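Pledine to close solvent ink line at Gretside and move to water-based production

March 1, 2023

Pledine will end production of solvent-based marker ink at its Gretside plant in May and move all output to Plestance, its water-based range. The change covers 20 colours. Existing orders for the solvent line will be filled from stock.

Plestance ink uses a glycol and water carrier with pigment held in suspension. In tests at the Gretside laboratory, uncapped pens were left flat at room temperature for 13 hours and then drawn across uncoated paper. The line width had to stay within the limits set for a fresh pen. Two colours, a dark green and a violet, did not meet this at first and were reformulated with a finer pigment grade. 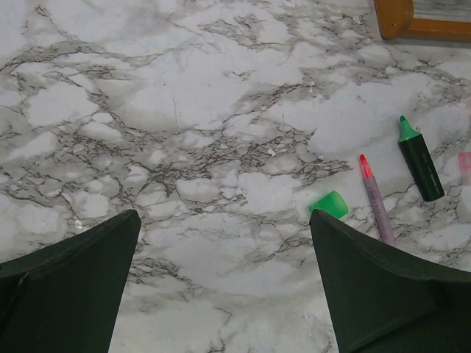 The filling equipment at Gretside will be refitted in stages. The first line is rated at 2,000 barrels an hour and will run one shift until the new pumps have been checked. Solvent storage tanks on the north side of the site will be drained, cleaned and removed under a separate contract awarded to Salameh.

No change is planned to barrel size, nib material or cap fit, and trade customers can keep their current display trays. Product codes will change — a conversion table will be sent with the next price list. Safety data sheets for the Plestance range are available on request from the Pledine sales office.

Shares: 13
Comments: 2

Related items
Salameh wins tank removal contract at Gretside
Plestance range: storage and shelf life
Pledine price list: notes for trade customers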